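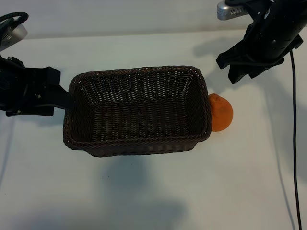 How to share a packing bench with two robot arms (and stay on speaking terms with everyone)

Filed under: Packing room, Getting started

We pack fruit baskets at Derkthorpe. For most of the firm's life this meant a row of people, a row of baskets and a radio that only got one station. Since September it has also meant two black arms at bench four, and a good deal of post asking how we went about it, mostly from other small packers who have had the same salesman round. What follows is the guide we give to our own people, tidied up and with the ruder remarks taken out.

It covers a bench with one arm on each side and a basket in the middle. If you have one arm, skip step 4. If you have six, you don't need us.

Before you start

You will need a plain, pale table with nothing on it that you would mind seeing picked up. You will need a basket of the sort you really sell, and one kind of fruit. You will also need a person who has packed baskets for years and is prepared to be asked how, which is harder to come by than the arms. Ours is Nattawut Prasertsri. He had never once had to explain how he picks up an orange, and his first attempt was "with my hand".

Allow a full morning. The leaflet from Kobori, who supplied the control software, allows 39 minutes. We have kept the leaflet.

Step 1. Tell people first

Do this before the crates arrive. We did it afterwards, and so for the best part of a week the packing room believed whatever it had heard at the kettle, including that the arms could hear.

Say which jobs are going to change and which are staying as they are. Say whose hours are affected. If you don't know yet, say that as well and give a time by which you will. Our own answer was that no one would lose a post over bench four, and that two people would spend part of each shift looking after it instead of packing. One of them was pleased. The other asked whether minding a machine paid more than packing fruit, and it does now, slightly, after a longer conversation than management had planned for.

Step 2. Clear the bench

Take everything off it. Tape guns, labels, tissue, the mug, the other mug. Packers live among their tools and will tell you that the tape gun has always been there. It has, and it can go on always being there on the shelf behind.

Run the cables where sleeves and trolleys won't find them. Check them again after lunch, when somebody will have moved one to plug in a phone.

Step 3. Put the basket in the middle

Long sides towards the front and back of the table, short sides facing the arms. Wicker has opinions. No two baskets sit quite alike, and a rim that looks level to you will be a small hill to anything steering by camera. Press down on each corner in turn. If it rocks, put it back in the pile and let a human pack it, as humans can cope with a wonky basket and will even say something kind about it to the customer.

Thick rolled rims deserve a bit of extra time. A finger can rest against a rim or slip just inside it, and these are different positions to the software even when they look much the same from where you're standing. Bring the arm in slowly the first time and watch the tip. You can't see this properly from your chair.

Step 4. Decide which arm does what

Agree it out loud and write it on the board. At our bench the left arm looks after the basket and the right arm looks after the fruit. You may prefer the reverse, and Gergely Fekete, who works the late shift, does prefer the reverse, and will tell you about it. The point is to have one arrangement per shift. We tried letting each person choose and ended up with a changeover that took longer than packing the order by hand.

Whichever arm is waiting should wait well clear and above the table. Park it too low and the next thing to come past is an elbow.

Step 5. Begin with one orange

One. You will want to tip out the crate. Everybody wants to tip out the crate, especially if the director has come down to watch.

Set a single piece of fruit on the bare table with a decent gap between it and the basket, so that the gripper has room to come down on either side. An orange left leaning on the wicker is a much harder job than one out on its own. A packer would just scoop it out with two fingers without noticing. The arm has to be taught that there is a basket on one side of the fruit and that the basket should stay where it is.

Save the leaning orange for later in the morning, once your patience has had a biscuit.

Step 6. Look at it from the gripper's side

Most of the useful arguments at bench four have been settled by turning the screen round and looking through the wrist camera. From your side of the table the fruit is obviously right there. From the wrist you get a lot of white tabletop, a corner of basket and the gripper's own finger poking up from the bottom like a thumb in a holiday snap.

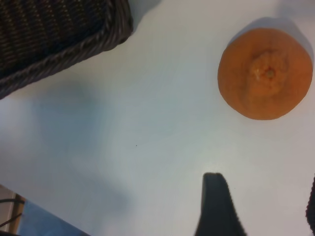 Nattawut took to this faster than the rest of us. He had been told for weeks that the arm "couldn't find the fruit", and after ten minutes with the wrist view he said it could find the fruit perfectly well, it was just coming at it from a daft angle. He moved the starting position himself. We had an engineer booked for that.

Have everyone who works the bench do the same, including those who only cover breaks. Ask them to look for these:

Shadows. The arm throws one, the basket throws one, and the fruit throws a little one of its own. If the light moves, so do they. Leave the blinds alone once you have them right, and put a note on the blinds to that effect.

The stem end. Loose-skinned fruit is lumpy and puckers at the top. Nattawut picks his up round the middle and well away from the stem, so we set the grippers to do likewise. It took him a while to notice that he did this at all.

Specks. A crumb on a white table looks like nothing from a chair. Wipe the table anyway.

Step 7. Agree who may stop it

Everyone. Write that down too. The newest starter on their first morning can stop the arms and need not give a reason that would satisfy an engineer. "I didn't like it" goes in the log book and is accepted.

We had to say this more than once. People who had packed for years without asking anyone's leave to put down an orange became very shy of a red button. A few seemed to feel it would count as rudeness.

Step 8. Set a target you can bear

The brochure has a number in it. Ignore it until your second month. Our first was 80 baskets a shift from bench four, against 200 from the best of the hand benches, and there was some quiet pleasure in the room about this which we saw no reason to interrupt. Bench four has crept up since. It is steady and never goes to the dentist, but it only does the plain citrus order, and when the big Tavlow job came in at 300 mixed baskets with ribbon, every one was done by hand.

Please don't put the two figures side by side on the wall. Kenberg, our sister site, did that. They have taken it down.

What changes for the packers

Less reaching, for a start. Citrus is the dullest order we do and the one that people's shoulders complained about, so bench four got it first. In exchange there is more standing about and watching, and watching is tiring in a way that doesn't look like work to anyone walking past. Swap over every hour. Let people sit.

There is also less talking, and we hadn't expected it. Two packers at one bench chat. One packer between two arms doesn't, or not in a way you'd want to encourage. We turned bench four to face bench three and it helped a great deal.

The skilled part of the job has moved about a bit as well. Knowing which basket is going to rock and which orange is past its best is still Nattawut's department. He now spends part of the week putting what he knows into the settings, and we have changed his job title and pay to match. If your best packer is teaching your machine, do that early, and do it in writing.

Packing up at the end of a shift

Park both arms. Take the basket off the table, finished or not. Put any loose fruit back in the crate, and that includes the practice orange, which is stock and not a snack. Wipe down, sign the log and tell the next shift which arm is doing what. If the next shift is Gergely's, he'll be swapping them over anyway, so leave him the pen.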